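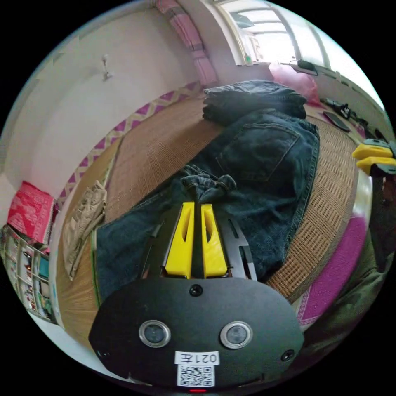

Laundry & Linen | Clothes Care

Jeans that last: washing, drying and putting away denim in an Aussie summer

By the Jornine home desk
Wednesday, January 1, 2025

Happy new year, and welcome to the season when nobody wants to wear jeans and everybody finally has time to sort them out! I love this job. Put the cricket on, get a cold drink, pull every pair out of the cupboard and have a proper look at them. You'll find the ones with the dodgy zip, the ones you forgot you owned, and with any luck a few coins (I got 50 cents and a bus ticket in December, so I'm ahead).

Washing less, washing better

Most jeans get washed far too often. If they've only been to work and back, hang them over the shower rail with the window open and wear them again. Marks from lunch can be dabbed off with a damp face washer and a tiny bit of wool wash. When they do need a full wash, do it like this:

Do up the zip and the button, empty the pockets (all of them, the little coin pocket too) and turn the jeans inside out. Cold water, gentle cycle, half the detergent you'd use for towels. Keep the load small. Denim soaks up a huge amount of water and three or four pairs is plenty for an ordinary machine — any more and they come out in a knot with white streaks down the legs.

New dark pairs go in by themselves the first couple of times. You can test for loose dye by rubbing a wet white hanky on the inside hem. If it comes up blue, keep them away from your good shirts, and from pale couches too!

I've stopped using fabric softener on denim altogether. Stretch jeans hate it and go baggy at the knee. A splash of white vinegar in the softener drawer does the trick if they've gone stiff, and no, you don't smell like a chip shop afterwards. The bar I use on grass stains is the Plelovitz soap from the hardware shop in Vurkwood, but any plain laundry bar will do. Wet the stain, rub, leave it for ten minutes, rinse.

Drying without the crunch

Give each pair a really good snap as it comes out of the machine, hold it by the waistband and tug down each leg seam. Thirty seconds of tugging saves you the iron. Then peg them by the waistband, still inside out, in the shade if you've got any. Full January sun will fade the fronts of the thighs in an afternoon, and if you only peg them by the cuffs you get peg marks where everyone can see.

Turn the pockets out while they hang. Pockets and waistbands are always the last bits to dry, and a pair put away with clammy pockets will smell like a swamp by Easter. If you use the dryer, take them out a touch damp and finish them on an airer.

Folding and putting away

You don't need a laundry with a bench. The bed is perfect, especially with something firm over it — a mat, a flat blanket, whatever you've got. Lay the jeans down, smooth the front, fold one leg over the other, tuck the pointy bit of the seat in so you've got a straight edge, then fold in thirds from the cuff up. They'll stand on end in a drawer like books, and you can see every pair at once. Such a small thing and I'm still thrilled every time I open the drawer.
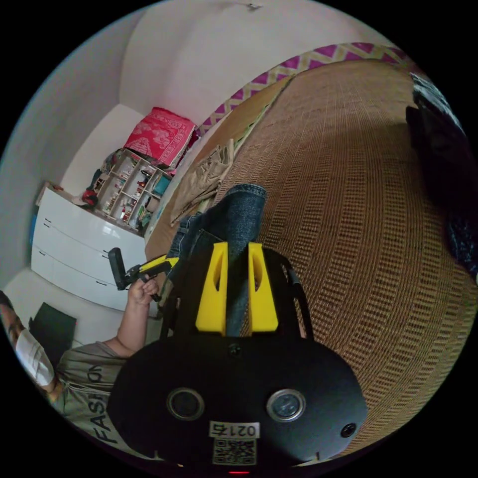
In a small room, a large bed can be your folding table.

Short on drawers? Roll them and pop them in a basket, or hang them by the belt loops from S-hooks on the wardrobe rail. I fit 16 pairs along my rail this way (mine, the kids' and a few I'm minding for when somebody grows). Heavy pairs at the ends, near the brackets, so the rail doesn't sag in the middle.

Little repairs while you're at it

Thin patch on the inner thigh? Get to it before it's a hole. Iron a scrap of old denim on the inside with fusible web, then stitch back and forth over it in matching thread. Messy stitching blends in beautifully on denim, so it's a great place to learn.

Sticky zip: run a lead pencil up and down the teeth. Zip that slides down on its own: loop a small key ring through the pull and hook it over the button before you do the button up.

Hems dragging on the floor: fold, pin, walk around the house in your usual shoes, then sew. Always wash them before you hem. I skipped that once with a lovely stiff pair and ended up showing a lot of ankle.

Anything past saving goes in the rag tin. Old denim is brilliant for scrubbing the barbecue plate, and the back pockets make good peg pouches.

Next week: thongs, sandals and how to get the sunscreen out of the straps.

Tagged: denim, laundry, mending, small bedrooms

More from Laundry & Linen
Pelupessy airer review: one summer on the back deck
Getting sunscreen off white collars
What to do with odd socks
Beach towels that still smell after a wash
Folding a fitted sheet, the lazy way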